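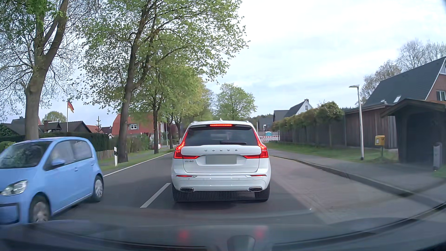
4.3 前方車両検出用の映像を準備する

この節では、自動運転クラブの走行映像を静止画に分け、前方車両検出の学習に使うラベルを付けるまでの手順を説明します。作業にはクラブ共用PCに入っているラベル付けツール「Thevar」を使います。インストールが済んでいない場合は、先に3.1を行ってください。

用意するもの
・録画済みの映像ファイル
・共用PCのアカウント
・班の作業番号

手順

1. 共用PCにログインし、デスクトップの「Thevar」を起動します。

2. 「新規プロジェクト」を選び、名前の欄に班の作業番号を入力します。半角英数字のみ使えます。

3. 「映像の読み込み」で対象のファイルを指定します。読み込み中はウィンドウを閉じないでください。

4. 切り出し間隔を5フレームに設定し、「実行」を押します。配布用のサンプル映像では、静止画が3,457枚できます。枚数が違うときは間隔の設定を見直し、手順3からやり直します。

5. 「重複の除去」を実行します。停車中に撮れたほぼ同じ画像が除かれ、サンプル映像では2,547枚が残ります。

6. 「匿名化」を実行し、ナンバープレートと歩行者の顔を塗りつぶします。終わったら一覧表示に切り替え、塗り残しを目で確かめます。

注意：匿名化の済んでいない画像を共有フォルダに置かないでください。個人のUSBメモリへのコピーも禁止です。

7. 画像を1枚ずつ開き、車両を矩形で囲みます。ラベルは次のとおりです。
lead：自車と同じ車線の、すぐ前の車両
oncoming：対向車線の車両
parked：路肩や駐車場に停めてある車両
other：上のどれにも当てはまらない車両

8. 矩形は車体の外側の線に合わせます。ドアミラーは含め、路面の影とアンテナは含めません。

9. 車体の一部が画面の外にあるときは、見えている範囲だけを囲み、「truncated」にチェックを入れます。

10. 前の車両の制動灯が点灯していれば、leadの属性「brake」をオンにします。尾灯だけが点いている場合はオフのままにします。見分けがつかないときは、ハイマウントストップランプを優先して判断してください。

11. 「保存」を押し、右下に保存済みの表示が出たことを確認してから終了します。

補足
・フロントガラスの映り込みやボンネットの反射は囲みません。赤い光が映っていても、車両として扱わないでください。
・樹木や柵に隠れて車体の半分以上が見えない車両は、otherとせずに「occluded」を付け、見えている範囲を囲みます。
・走行中の車か停車中の車か迷う場合は、前後の画像を開いて位置を比べます。それでも決まらなければ「要確認」フラグを付けて次へ進みます。

確認作業

ラベル付けが終わった画像は、別の班の部員が確認します。確認者は画面左の「レビュー」を開き、問題がなければ「承認」、修正が必要なら「差し戻し」を選びます。差し戻すときは、理由をコメント欄に一行で書いてください。自分がラベルを付けた画像は承認できません。

「要確認」フラグの付いた画像は、金曜の定例でTeresa Aguiarがまとめて判定します。判定後に基準が変わった場合は、付録Bに追記します。

うまくいかないとき

読み込みが途中で止まる：ファイル名に日本語や空白が入っていないか確認し、名前を変えて読み込み直します。

矩形が保存されない：共有フォルダの空き容量を確認します。足りなければ、フォルダ管理担当のRéjean Lévesqueに連絡してください。不要に見えるファイルでも自分で削除しないこと。

属性の欄が出ない：ラベルがlead以外になっています。矩形を選び直し、ラベルを変更します。

最終改訂：2020年7月17日

次の節：4.4 学習用データと評価用データに分ける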